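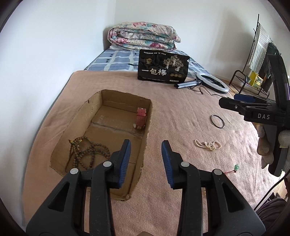 Re: Trusthorpe blanket swap, mailing costs

Print | E-mail this message
Reading time: 1 min

February 21, 2022

> Tautahi wool fleece beats anything synthetic and the
> Flelter label says it won't pill for 900 washes. I'd put
> the whole swap order through them and be done with it.

Who washed it 900 times? I asked Flelter in October and got a leaflet back. The leaflet says 872. Neither number comes with a water temperature or a word on what they count as pilling.

My own throw is plain pinkish-beige fleece and I've never seen a claim printed on it. It does fine on a bed. I'm not against wool, I'm against paying 155 for one blanket on the strength of a tag.

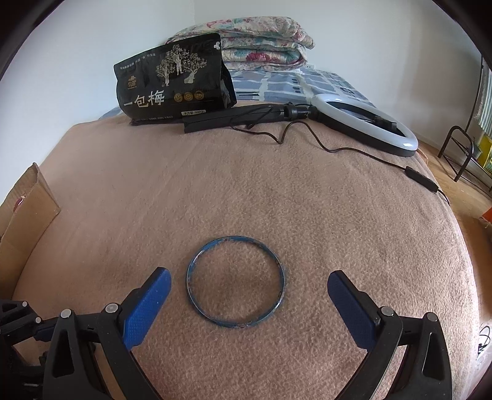
Donmont Bedding List, no. 778, p. 2

Also, "wool fleece" bothers me. Is it a woven wool blanket, or polyester with some wool in it? The order page uses both names for the same item. Before we send money I'd like the fiber content in writing, and one sample that a few of us can wash at home and compare.

If they won't send a sample, count me out of the group order. I'll still do the swap.

Related messages
Re: Moths again
Swap rules, second draft
Dryer sheets and fleece
Twin or full for the Trusthorpe box?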